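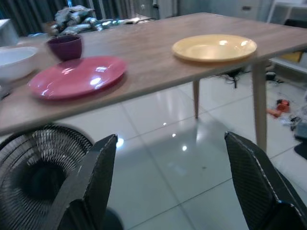
## Open day at the Bruvdale tableware studio

I finally made it up to Bruvdale in June for the Van Hecke open day, and I'm so glad I did! It's a small place, 12 minutes on foot from the Skorkport bus stop (uphill, wear decent shoes), and I was there before ten with a coffee in my hand.

Hooman Daneshvar showed us around. He looks after the glazes and will talk about red for as long as you let him, which in my case was a long time. The pinky-red round plate was my favorite thing all day, really glossy, and I'd put it next to that dark plum cup in my own kitchen tomorrow. The white bowl was nice too, just plain and smooth.

We got to try laying a table, and I kept changing my mind about where the yellow plate should go.

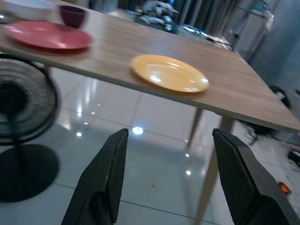

I like a lot of bare wood between plates, my sister likes everything crammed together, and we argued over it all through lunch. Hooman stayed out of it (wise man).

The kilns were off for the day, a bit of a letdown, but we did get to see the glaze room and the shelves of test tiles, 2,318 of them according to the label on the door. I wanted to take home all the greens.

Next open day is at their Irkent shop. Tours leave at 4, and I'd get there early if you want a spot near the front.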